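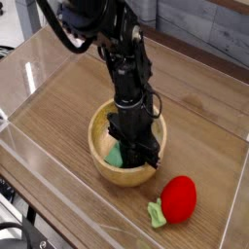

Trendidis Panel Extension – Frequently Asked Questions

Last updated: Friday, March 11, 2022
Maintained by Noémi Bognár and Dirk Kramer

General

What does the extension do?

Trendidis adds a network and storage panel to the browser's developer tools. It records requests, groups them by the script that started them, and lets you compare two recordings side by side. It does not change requests or responses.

Which browsers are supported?

Any Chromium-based browser with extension manifest version 3, and current Firefox. Safari builds are not planned.

The panel tab is missing after installation. What should I check?

Close the developer tools completely and open them again. Panels are registered when the tools start, so a tools window that was already open will not show the new tab. If the tab is still missing, look in the overflow menu at the right end of the tab strip. Narrow windows move extension panels there first.

Can I dock the panel separately from the other tools?

No. Extension panels live inside the tools window, and the browser controls docking. You can detach the whole tools window and place it on a second monitor.

Recording

How many requests can one recording hold?

The default limit is 1000. You can raise it to 2000 under Settings, Recording, Buffer size. Past the limit, the oldest entries are dropped and the status bar shows a yellow counter.

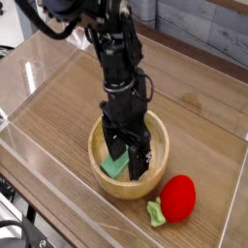 Gripper lowered into the bowl, with the green block inside.

Why are some requests listed without an initiator?

Requests made by a service worker have no page script attached to them. They are grouped under "Worker". Preloads declared in the HTML are grouped under "Document".

Does the recording survive a page reload?

Only if Keep on reload is checked in the toolbar. The setting is stored per site. It was stored globally before the November release, and old global values are ignored.
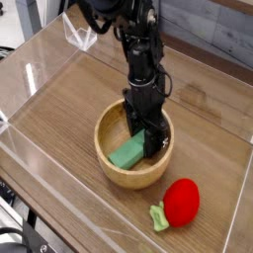

Can I filter by status code?

Type status: followed by a code or a range in the filter box, for example status:200 or status:400-499. Several filters separated by spaces must all match. A leading minus sign excludes matches.

Why does the filter box lose focus when I switch tabs?

This is issue 212 in the tracker. The browser resets focus whenever a panel is hidden. Aigars Kazlauskienė has a patch that restores it, but the patch also steals focus from the console in some layouts – it will not be merged until that is fixed. Until then, press Ctrl+F (Cmd+F on a Mac) inside the panel.

Export and import

Which formats can I export?

HAR 1.2 and the extension's own .tdx format. HAR files leave out grouping and notes. Use .tdx if you plan to load the file back into the panel.

Are cookies included in exported files?

Cookie and Authorization headers are replaced with a placeholder unless you check Include sensitive headers in the export dialog. The box is cleared each time the dialog opens.

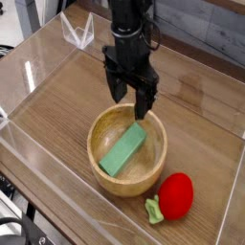

Open gripper fingers at the back rim of the wooden bowl.

Can I open files made with Grokano?

Grokano files from version 4 onward can be imported. Timing data is kept, screenshots are skipped. Charoen Ratanaporn maintains the importer, and bugs should be filed under the "import" label.

Where do I report a problem?

Use the tracker linked in the panel's Help menu. Include the browser version, the extension version and a .tdx file if you can share one.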